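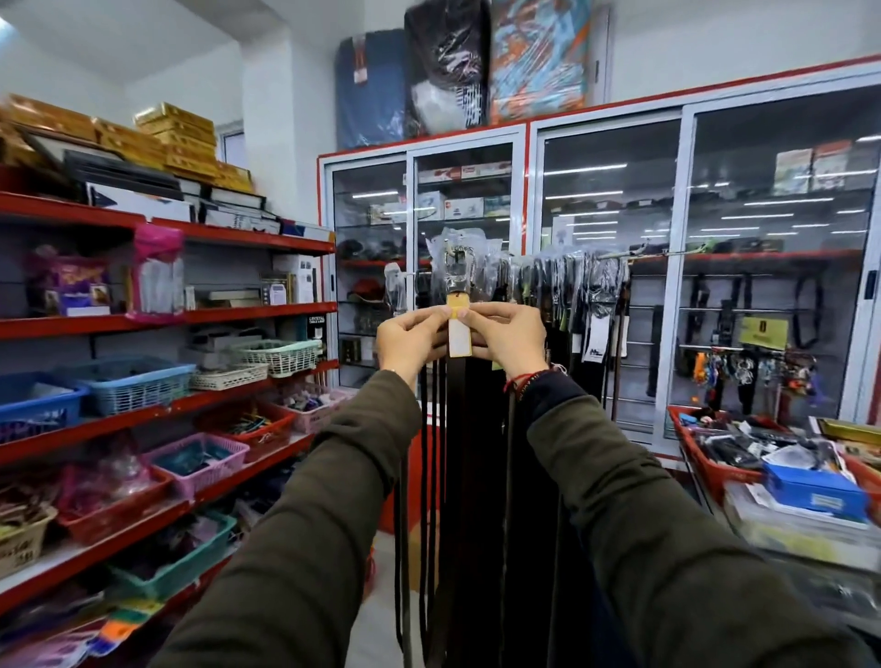
Corinne Blackwood has looked after the label printing cell at Dovis for four years, and she doesn't share the sales team's view of it. "They told us it would run itself," she says. "It runs itself until the roll runs low, and then it prints prices on the backing paper."

The cell, a Flello arm beside a printer and a tagging head, makes up price tags for the shops at Lengate. Blackwood starts each shift by wiping the print head, blowing dust off the sensor and running 13 blank tags. If the last one is square, she lets it go. The manual asks for a full clean every 1000 tags. She does it sooner — leather goods shed more fluff than the manual allows for, in her view.

I asked what the service contract was worth. "A phone number," she says. When the gripper began dropping tags in June, she was told to reload the software. She changed a suction cup instead and has kept spares in her drawer ever since.

Belts are still tagged by hand. Dixit, who supplied the cell, offered an attachment for them, and Blackwood asked to see it cope with a buckle in a plastic bag. She is still waiting for a date.

Would she buy the cell again? "The printer, yes. I'd want to see the arm do a month of real work first, with me holding the stopwatch."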